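3.2 Skewered fruit as a shared snack

We had not planned to write much on skewers, but the families we visited in Dekville kept coming back to them so fondly (and at such length!) that they have earned a section of their own.

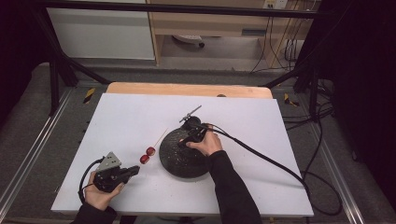 Figure 4. Fruit on a wooden skewer, on a white board.

Threading fruit is slow, companionable work, and most households treated it as a good excuse to sit and talk. Small round fruits were the favorites, and a thin skewer like the one in Figure 4, with two red ones at its lower end and the rest of the stick bare, was often thought plenty for a young child.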